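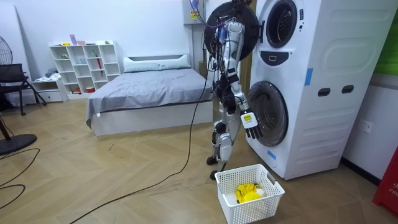

4. Crowds, rest days and the home side

4.1 Where the numbers came from

I should say at the start that I didn't set out to write about home advantage. I was after rest days — how many nights a basketball team gets between games — and home advantage kept barging in and spoiling my tidy tables. So this section deals with both, and I'll try to keep them apart as long as I can.

The data are 2772 regular-season games from four amateur and semi-professional leagues, all played indoors, all with a proper scoresheet. Of those, 282 had to go. Some were played at neutral halls, a handful were abandoned, and the rest had scoresheets where the quarter scores simply didn't add up to the final one (I tried to rescue these, I really did, and gave up after a long and cross weekend in March). I typed the lot into a spreadsheet on an elderly Asus laptop and then checked every tenth game against the paper copy.

For each game I noted the final margin, the number of nights since each team last played, and the travel distance for the visitors. I didn't have attendance for every hall. The Pruvost league keeps it and the Cestix league doesn't, and the other two write down whatever the person on the door remembers, so I've used attendance for Pruvost games only.

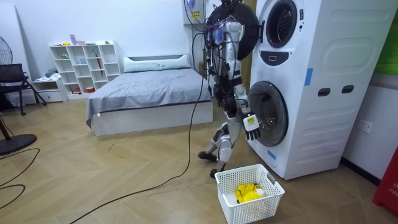
Travel distance is measured by road from hall to hall, which is a bit rough for the teams who share a coach and stop off for food on the way, but I couldn't think of anything fairer. Teams who played the night before I call "tired", teams with two to four nights off are "rested", and anything longer is "rusty". These are my own labels and you're welcome to dislike them! One reader of an early draft did, quite strongly.

4.2 What rest seems to do

Tired teams lose more, and that will surprise no one who has ever played on a Saturday night and again on Sunday afternoon. What I didn't expect was where in the game it happens. I'd assumed the legs would go in the last quarter. In my games the gap opens in the third, straight after the break, and then more or less holds. I haven't drawn this quarter by quarter here.

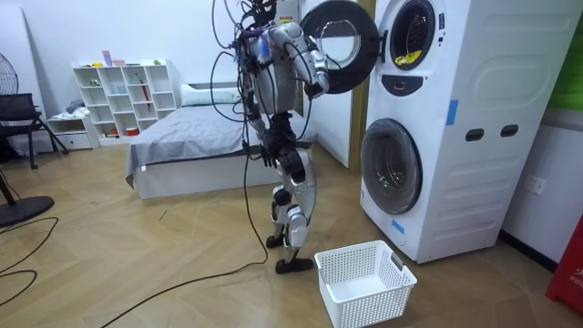 Figure 6. A humanoid robot reaching toward an open washer-dryer door.

The rusty teams are harder to read. They start badly and then pick up, and by the final whistle they look much like the rested ones. I only kept a team in this group if it had played at least 20 games in the season, because the small clubs have such lopsided fixture lists that two or three thrashings can drag the whole line down. Zudance, for instance, had a gap of 30 nights over the winter while their hall floor was relaid, and came back with a defeat so heavy that it shows up as a dent all by itself. I've left it in, but I ran everything again without it and the shape stayed the same.

Home advantage is still there when both sides are rested, though it's smaller than the raw table suggests. A good part of the raw figure comes from the fixture lists, which tend to give visitors the second game of a double weekend. I come back to this in Section 5, where I match the games in pairs.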